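4.2 Table settings with pretend food

The second group of settings used sweets only. We chose them after the pilot in May, when the children and the adults who helped us agreed that a plate of mixed food (bread, egg, fruit, cake) was difficult to name with one word. With sweets this problem is smaller, and the judgments are more about how the table is arranged than about what is served.

All settings in this group were made on the same kind of surface, a wooden table with strips of lighter and darker tone. We did not use a tablecloth. In the first group the tablecloth had a printed pattern, and several raters wrote in their comments that the pattern made the plates look "busy." For this reason the only textile element we kept was a placemat, and it was always in a dark color so that the food would stand out from it.

The toy donuts differ in icing, in decoration and in size. The size difference was not planned in the beginning. Anahera Partington, who prepared the material, took the small donuts from the Rewi set and the large ones from the Plindix set, and the two sets do not have the same scale. We decided to keep both, as real tables also have one large item beside several small ones, and raters in the pilot did not find it strange. Figure 3 gives one setting of the type we call "grouped plate with companion."
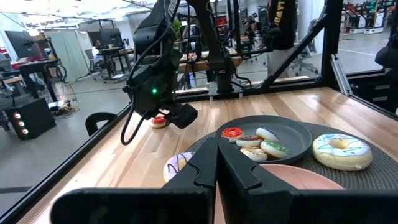

Figure 3. Setting of the type "grouped plate with companion": five small toy donuts on a dark gray plate, with a larger iced donut beside it on the placemat.

In this type, the small items are placed close together on one plate and the large item stays outside of it but still on the placemat. The dark plate on the dark placemat gives a low contrast between the two, and we expected that raters would see them as one area. The colors of the icing were mixed inside the group on purpose. When all small items had a similar color, as in the "plain" type, raters described them as "the same cake many times" and gave less attention to the position.

Each rater saw 86 settings in random order and answered two questions for each one: how ready the table is for a guest, and how tidy it is. The answers were given on a scale with 5 steps. In total 200 adults took part. From the free comments, which were not obligatory, we collected 407 that spoke directly about the place of an item on the table. Periklis Vlachopoulos and the first author sorted them separately and then discussed the cases where they did not agree.

For the grouped type, most comments were about the companion item. Some raters wanted to move it to the plate, even when there was not enough space left for it. Other raters understood it as "the one for me," that is, as a portion already served, and they gave the setting a higher score for readiness. The tidiness score did not follow the same direction. A group of items that touch each other was judged as less tidy than a row, but also as more inviting, and this was repeated in many comments with almost the same words.

We should mention one limit of the material. Toy donuts do not leave crumbs or sugar on the table, and they do not change their form when they are moved. Crumbs are probably an important sign that a table is already in use, and our settings cannot say anything about it. In Section 5 we come back to this point together with the results for the cups.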